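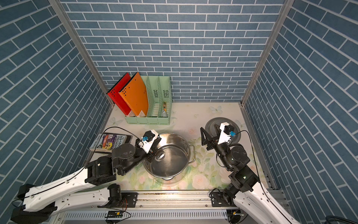 Abb. 1: Tisch C am Nachmittag, mit Stehsammler, Topf, Deckel und Buch

Projektbericht »Was macht der Topf auf dem Schreibtisch?«
Seminar Wohnen und Ordnung, Gruppe Fawzy (Raíssa Leite, Anas El Idrissi, Lahcen Ouazzani)
Text: Raíssa Leite

1. Wie wir zum Thema kamen

Eigentlich wollten wir etwas über Küchen machen. Dann saßen wir im Mai bei Lahcen in der WG, und auf dem Tisch lagen eine Steuererklärung, zwei Kochlöffel und ein Comic, und Anas meinte: »Das ist doch schon das Thema!« Es geht also um Tische, die alles gleichzeitig sein müssen, Büro, Küche und Leseecke, und darum, wie man auf so einer Fläche Ordnung hält, ohne ständig umzuräumen.

Herr Matheson hat uns im ersten Gespräch gebremst (wir wollten gleich zehn Tische!) und auf drei heruntergehandelt. Tisch A war der von Lahcen, Tisch B stand im Wohnheim Udstead, und Tisch C ist der aus Abb. 1. Um den geht es in diesem Bericht am meisten, weil wir uns über ihn am längsten gestritten haben.

2. Der Tisch und was darauf liegt

Tisch C ist kompakt und auf drei Seiten von Wänden umgeben, alle mit blauer Tapete im Ziegelmuster. Die Platte hat ein helles Blümchenmuster mit Blättern und Schmetterlingen. Anas fand die Kombination furchtbar, ich mag sie bis heute. Für unser Thema war das Muster sogar ein echter Punkt: Auf der blassen Fläche fallen der große Edelstahltopf und das bunte Cover von Terry Dentons Baumhaus-Buch sofort auf. Auf dem dunklen Tisch A haben wir beim Aufräumen dauernd Sachen übersehen.

Am meisten beschäftigt hat uns der mintgrüne Stehsammler hinten an der Wand. Vier Fächer, links eine rote und eine orange Mappe, und beide hängen schief nach links heraus. Das kennt wohl jeder, der so ein Ding besitzt. Rechts ist dagegen noch viel Platz, und genau da sammelt sich Kleinkram: In einem Fach stecken ein schmales gelb-schwarzes Teil und unten noch etwas Kleines, Weißes. Lahcen nennt das seitdem »Fach vier« und meint damit jede Schublade, in der Batterien und Gummibänder wohnen.

3. Was wir ausprobiert haben

Wir haben drei Ordnungen verglichen. Bei der ersten kam alles Flache in den Sammler, also auch das Buch. Bei der zweiten blieb der Sammler nur für Papier, und das Buch bekam einen festen Platz links. Bei der dritten wanderte der Topf samt Deckel nach hinten, damit vorne Arbeitsfläche frei wird. Danach sollten Leute aus dem Seminar uns jeweils Mappe, Buch und Deckel heraussuchen, und wir haben hinterher gefragt, wie es sich angefühlt hat. Zusammen mit dem Fragebogen hatten wir am Ende 108 Antworten, was ich für ein Semesterprojekt richtig gut finde!

Die zweite Ordnung kam am besten an. Das Buch im Sammler mochte kaum jemand, »da vergesse ich, dass ich lesen wollte«, schrieb eine Person. Die dritte Variante fanden alle schick, aber ein großer Topf an der Rückwand heißt eben auch, dass man sich über alles andere drüberbeugen muss. Und der Deckel! Über den Deckel haben wir eine ganze Sitzung lang diskutiert – auf den Topf oder daneben? Anas ist für drauf, Lahcen und ich für daneben, eine Einigung gibt es nicht.

4. Was nicht so gut lief

Unser Fragebogen war zu lang. Abdelghani Radwan aus der Parallelgruppe hat ihn probeweise ausgefüllt und nach der halben Strecke gefragt, ob er zwischendurch essen darf. Außerdem haben wir die schiefen Mappen zu spät ernst genommen. Ein Buchstützen-Test mit 500 Gramm Gewicht im Nachbarfach war geplant, wir haben ihn aber nur an Tisch B geschafft. Dort standen die Mappen danach gerade. Für Tisch C würde ich das gern noch nachholen, am liebsten bevor wir im Seminar die Poster aufhängen.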